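In defence of the mixed box

When I came to this country 14 years ago, I rented two rooms above a shop in Ospina, and the first thing my neighbour gave me was advice about storage. She was very kind. She told me that every toy my son owned should have its own place, with a label, so that he would learn order. I bought labels. I wrote on them in two languages. By September he had peeled all of them off and stuck them to the door of the fridge.

I have thought about this many times, and I want to say something in favour of the mixed box. I mean the one box where everything goes together, and where you must dig to find what you want.

In my parents' house we had such a box, and we called it "the sea". My father threw into it anything that was too good for the garbage and too small for a shelf. My brother and I took things out and had to decide what they were. A lid was a plate, then a wheel, then a hat for a doll. I do not think we had more imagination than children today. I think our things were less finished, and they were mixed, so one thing was always lying beside another that did not belong to it.

Now I visit the homes of friends and I see walls of small drawers. The animals are in one drawer, the trains in another, the food for the play kitchen in a third. It is beautiful, and I understand why parents like it. But I notice that the children often open one drawer and play what the drawer tells them to play. The animals never go to the kitchen.
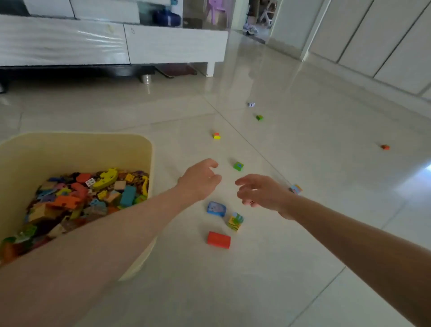
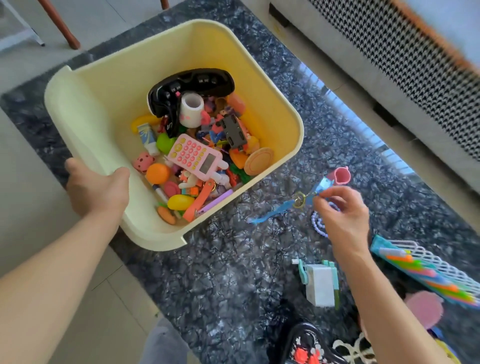 A mixed bin in each: blocks on the tiles in the first picture, a blue keychain toy coming up in the second.

My friend Rosaire Fehr does not agree with me. She ran a playroom in Heder for seven years, and she says a mixed box is only good for a child who is already calm. A tired child, she says, looks into it, sees too much, and turns the whole thing over on the floor. I have seen this happen in my own home, more than once, at six in the evening when the soup was burning. So I accept her point, but not completely. Turning the box over is also a way to look inside it.

There is also the question of money. A set of drawers in the catalogue my neighbour lent me costs 300 dollars, without the labels. A plastic bin costs much less, and you can carry it to the balcony, or to grandmother, or push it under the bed when guests come. For a family which moves often, as we did, this matters a lot.

I make one rule only, and I learned it from Finlay Pringle, who lived below us and repaired clocks. He said a box must be emptied completely sometimes, down to the dust. We do it at the change of season. We sit on the floor, take out the broken pieces, argue about some of them, and put the rest back without any system.

My son is taller than me now and keeps his tools in the same way. Last month he needed a small screw for his bicycle and he searched for a long time. He did not find it, but he came to the kitchen with a brass hook and asked me where we could hang it. It is beside the window now, and it holds the dish towel.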